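**Progress report to the Gaklow Fund: household task program, Makcombe site**

23 March 2020

Prepared by Yara Chidiac, program lead

This report covers work on the kitchen module since our last submission. The grant asks whether a machine with simple two-finger grippers can take over small tidying chores in an ordinary home. Our answer at this stage is that it can do parts of some of them.

## Work completed

The team recorded 300 demonstrations of the utensil task, in which kitchen tools are picked up from a tabletop and hung on a stand. A person carries out each demonstration with a gripper in each hand, and the recordings are used to train the control software at Zidcombe. Of these, 117 have been reviewed and accepted for training. Review is slower than planned - each recording must be checked from start to finish - and we have moved one staff member from the laundry module to help.

The utensil task was chosen over the cup task proposed in August. Long handles are harder to hold steady than cups, and hanging a tool on a hook leaves little room for error.
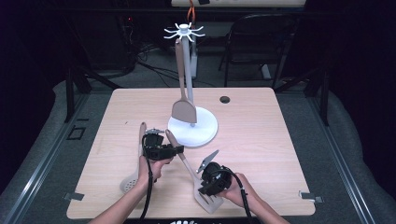
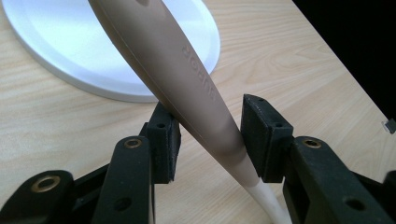 ## Findings to date

- Picking up a tool by the handle is the most reliable step. The wide part of a handle gives the finger pads a better hold than the narrow end.
- Hanging remains weak. In machine trials the tool often reaches the hook at the wrong angle and has to be brought back for another attempt.
- Tools that lie across one another cause delays. The software does not yet choose well which one to lift first.

We do not consider the system ready for use in a home. A person finishes the same chore in a fraction of the time and needs no supervision.

## Budget and schedule

Spending is within the approved amount. Replacement finger pads cost more than expected, and the difference was met from the travel line. The schedule is 2 weeks behind, owing to the review work described above.

## Next period

1. Complete the review of the remaining recordings.
2. Run machine trials with 9 utensils of differing length and weight.
3. Begin the shelf-stocking module with Qaisi, subject to the Fund's approval of the revised plan.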